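June 25, 2020

Rain again until lunch, and then such a strong sun that I had to pull the curtain in the kitchen. I slept badly. At five I was awake and thinking about the word "cupboard", which I have said wrong for years and which Keegan corrected yesterday, very kindly, while we carried the boxes up. One does not say the p. I wrote it on a piece of paper and put it on the cupboard.

Today was for the alphabet things. Matilde's little group starts again soon and she has only three children at the moment, but she wants everything ready as if there were twenty. I took the bus number 22 to Lirkotdale with the two bags between my feet. The driver wore a mask with small lemons on it. Ingeborg was already there when I came and had opened all the windows, so the papers were flying and we spent the first part of the morning picking them up.

I had promised to look through the puzzles. There are more of them than I thought, and most of them live in biscuit tins with the wrong name on the lid. The farm one has lost its horse. The clock one is complete but somebody has chewed the number seven. I washed the pieces in a bowl with a bit of soap and put them on a towel by the window, and Ingeborg said it looked like a very small market. She was in a good mood – she had a letter from her sister in Messka, the first since December.

The alphabet puzzle is the one I like best. When I came to this country I was a grown woman and I knew my letters, of course, but I did not know what they were called here. I remember standing in the bank and spelling my name, and the man wrote down an E each time I said I. A child would have done it better. So I have a soft heart for a puzzle that has each big letter beside its small one. For the children it is not at all clear that G and g are the same person. Matilde says they must meet them together from the beginning, like married couples, and there are 26 couples to learn.

We talked also about the snacks. Océane thinks there should be something nice to choose at the end, after the letters, and that choosing is a good moment for speaking: "I would like the pink one, please." Ingeborg thinks it is only sugar and that they will look at the packets and not at the letters. I said that I myself learned many words from packets. In my first winter I read everything in the kitchen, the cereals, the matches, the washing powder. In the end we agreed on trying it, with the snacks standing up on a clear rack where the wrappings can be seen.
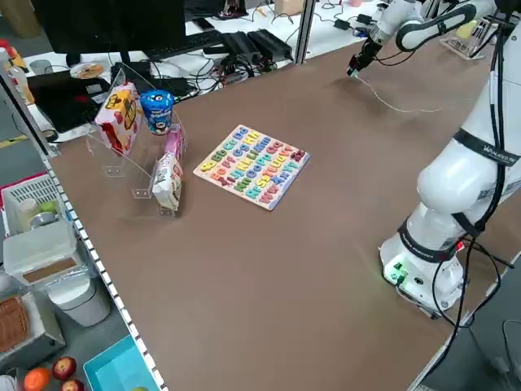 I think a small child could find quite a lot of the alphabet there without any teacher, if she was hungry enough. Ingeborg laughed when I told her this but she did not change her opinion.

I came home with a headache and ate only bread and the rest of the soup. Vernon telephoned in the evening about the key to the side door, and then he talked for a long time about his tomatoes. I must remember to give him back the big pot – it has been under my sink since December and he is too polite to ask.

Tomorrow: post office, new elastic for the blue skirt, ring Matilde about the missing horse. Perhaps I can cut one out of felt.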